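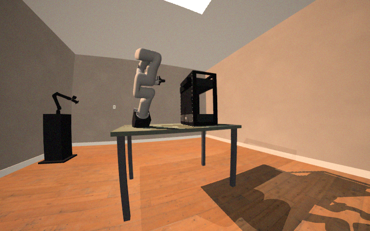 Simulated work cell: white arm and open-frame cabinet on the table, smaller black arm on a pedestal at the left.

Machines and Everyday Chores: Gallery
Inley Centre for Applied Automation
Page updated May 13, 2020

The Centre is asked regularly, by housing providers and by retailers, whether a machine can yet be bought that will empty a dishwasher, fill a shelf or put things away in a cupboard. The gallery on this page forms part of our answer. It accompanies the Kornow study, which began in February and looks at short, ordinary tasks carried out at table height, both in the home and on the shop floor.

The present selection is drawn from the simulated part of the study. Work of this kind is done in a computer model before any time is booked in the Tramelus workshop. A model can be reset at once and nothing in it can be broken, but it is a poor guide to how a sticking door or a soft package will behave. Readers should bear this in mind when comparing our figures with those of other bodies.

About the view

The larger arm has its base near the left side of the tabletop, with bare green surface between it and the cabinet. Its gripper has two short fingers. The second arm, much slimmer, stands well behind the table – its gripper also points to the right.

The room has a plank floor, plain walls and very little else in it. Homes and stockrooms are seldom so clear, and for that reason results from a bare room are reported separately from those obtained in furnished ones.

Chores under study

Putting away. An item is taken from a table and placed inside a cabinet. The study made 2,704 simulated attempts at this task, of which 1,390 met the standard set. An attempt meets the standard only if the item is upright, fully inside and released without a knock.

Fetching. The same task in reverse. It has so far been tried 300 times, and the results are still being checked. They will be added to this page when the checks are complete.

Facing up. Goods at the back of a shelf are brought forward to the front edge. Retail members asked for this chore to be included. A set of 20 package shapes has been agreed with MacKinnon, our shop-fittings partner, and modelling is under way.

Can machines do these jobs yet?

On the evidence collected to date, the Centre's view is that they can do parts of them, slowly and in tidy surroundings. Reaching a known shelf is largely a settled matter. Letting go of an object neatly in a tight space is less so, and most of the failed attempts in the putting-away task occurred at that point. We do not at present advise members to plan staffing or care arrangements on the assumption that such work can be handed over.

Workshop pictures will be published in a separate gallery. Requests to reproduce material from this page should be sent in writing to the Centre's publications office, quoting the Kornow study by name.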